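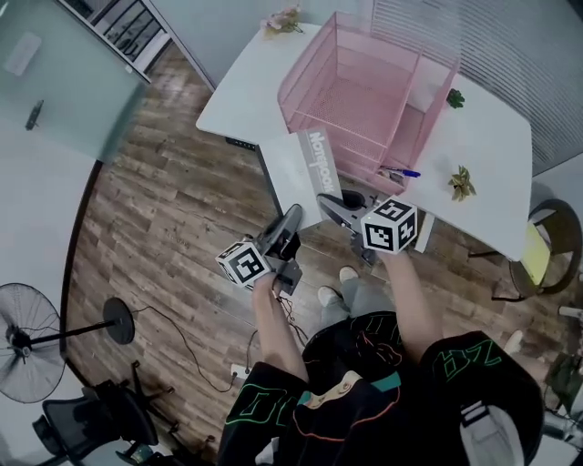

30 December 2023. Desk day.

Finally got round to the corner desk, the white L-shaped one by the blinds, and I'm writing this up mostly so Freya stops asking me where her blue pen went (it's in the organiser, Freya, lower tray, look!). The pink mesh thing stays. Lahcen Tawfik wanted it gone, but it holds more than it looks and the greenery is cheerful, so I've overruled him while he's away in Cuso.

What I did:

1. Sorted the papers. All the Grellunmont delivery slips went into the box file, 194 of them, back as far as April. I'd been dreading that and it took less time than the tea.

2. Notebooks. One grey one lives on the desk from now on and the rest go in the cupboard. It's for the Soliman job only, so please don't start shopping lists in it (me included). It goes flat at the front edge of the desk, spine out, so we can all see which one it is.
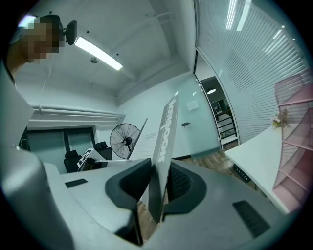

3. Chairs and floor. Yellow cushion chair stays at this desk, black office chairs stay over by the window. I still want to wipe down the pedestal fan before it gets warm, the guard collects fluff like you wouldn't believe. Freya Hebden says the wall fan is worse and she's probably right, so that's a job for the stepladder.

Labels next. Flustent do a roll of 3,000, far too many for us, but the small rolls cost nearly as much and I'm tempted. I'd like one on each tray, nothing fancy, up to 20 in all.

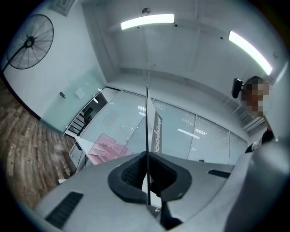
Where do loose papers go if the trays are full?

Into the box file, at the front, with the date pencilled in the corner. I'll sort them when I do the slips.

Still to do: ask Lahcen about the cupboard key, buy pencils.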